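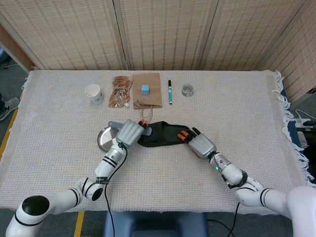

Subject: Re: Washing old tablecloths before the Grarkbridge sale

> Does anyone have a method for getting yellow fold lines out of cotton
> tablecloths? I have 13 of them from the Drorkholm house and I'm scared
> to put them in the machine. Some have fringe. The sale is in September.

Oh, I feel for you, I went through this same thing with my grandmother's linens and I still have a few left to do! Please don't use chlorine bleach on them, whatever the bottle promises. I ruined a lovely one that way and it went yellower than it started.

What works for me is a long cool soak in the bathtub, overnight if you can spare the tub, with a scoop of oxygen bleach dissolved first in a jug of hot water. Change the water when it looks like tea (mine took 2 changes, and one stubborn cloth took 6). Then wash on gentle, no hotter than 60 minutes on the low setting of my old Strömberg, and lay it flat on the grass if the sun is out.

For the fringe, I tie it in little bunches with white cotton string before it goes in the water, then comb it out with my fingers while it's still damp. A loose weave will stretch if you hang it, so do dry those flat too.

I'm home Friday after lunch if you'd like to bring a few by and use my tub.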